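Hast du schon mal versucht, auf dem Gehweg nie auf eine Ritze zu treten? Ich mache das heute noch, obwohl ich längst erwachsen bin. Und irgendwann habe ich mich gefragt: Wieso gibt es diese Ritzen überhaupt? Könnte man einen Boden nicht einfach aus einem einzigen riesigen Stück machen?

## Warum haben Böden Fugen?

Die Ritze zwischen zwei Platten heißt **Fuge**. Das Wort kommt von "fügen", also zusammensetzen. Wo du eine Fuge siehst, hat meistens jemand zwei Teile nebeneinandergelegt. Manchmal wird sie aber auch absichtlich in einen fertigen Boden hineingesägt! Dazu komme ich gleich.

Fangen wir mit dem einfachsten Grund an: Große Platten sind furchtbar schwer. Stell dir eine einzige Steinplatte vor, so groß wie deine Turnhalle. Die passt auf keinen Lastwagen und durch keine Tür, und wenn sie beim Tragen bricht, ist alles hin. Kleine Platten kann man stapeln, tragen und zuschneiden. Geht eine kaputt, nimmt man eben nur die eine heraus.

Der zweite Grund ist spannender, finde ich. Böden bewegen sich nämlich! Ganz, ganz wenig, so dass du es nicht merkst. Wenn es warm wird, dehnen sich Stein und Beton ein bisschen aus. Wird es kalt, ziehen sie sich wieder zusammen. Eine Betonfläche, die so lang ist wie ein Schwimmbecken, kann zwischen Winter und Sommer um mehrere Millimeter wachsen. Das klingt nach fast nichts, aber Beton ist stur. Wenn er keinen Platz hat, drückt er gegen die Wand oder bekommt Risse.

Deshalb lässt man ihm an manchen Stellen eine Lücke, die mit etwas Weichem gefüllt wird. Die heißt Dehnungsfuge. Drück mal (mit sauberen Fingern!) im Bad auf die Fuge zwischen Boden und Wand - oft fühlt sie sich ein wenig an wie ein Radiergummi. 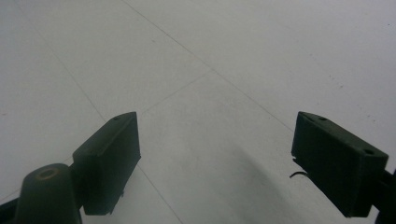

*Glatter, heller Boden mit feinen Fugen: Die dünnen grauen Linien teilen ihn in große Felder.*

Und was ist nun mit dem Sägen? Frischer Beton ist ein grauer Brei. Beim Hartwerden und Trocknen schrumpft er, und dabei reißt er gern irgendwo auf, kreuz und quer, wie eine Pfütze aus Schlamm in der Sonne. Also schneidet man mit einer großen Säge gerade Schlitze hinein. Der Beton reißt dann am liebsten dort, wo er dünner ist, nämlich unten im Schlitz. Der Riss ist immer noch da, du siehst ihn bloß kaum. Ich finde das ziemlich schlau.

Ankica Vukadinović legt seit vielen Jahren Fliesen, und ich durfte ihr im April einen Vormittag lang auf die Nerven gehen. Meine Fuge ist krumm geworden. Ihre waren alle schnurgerade, weil sie kleine Plastikkreuze zwischen die Fliesen steckt. So bleibt der Abstand überall gleich, bei ihr waren es 2 Millimeter. Wenn der Kleber fest ist, kommen die Kreuze weg, und sie streicht mit einem Gummibrett den Fugenmörtel hinein. Das sieht aus wie Kuchenteig, schmeckt aber bestimmt scheußlich.

### Probier es selbst aus

Du brauchst ein Backblech, etwas Erde mit viel Lehm und Wasser.

1. Rühr die Erde mit Wasser zu dickem Matsch und streich ihn auf das Blech.
2. Zieh auf der einen Hälfte mit einem Lineal tiefe, gerade Rillen. Die andere Hälfte lässt du glatt.
3. Stell das Blech an einen sonnigen Platz und warte ein paar Tage.

Schau dann nach, wo die Risse sind. Bei mir liefen sie auf der Rillenseite fast alle brav an den Linien entlang, und auf der glatten Seite sah es aus wie ein zersprungener Teller. Frag aber vorher, ob du das Backblech haben darfst - ich musste meins 9 Minuten lang schrubben!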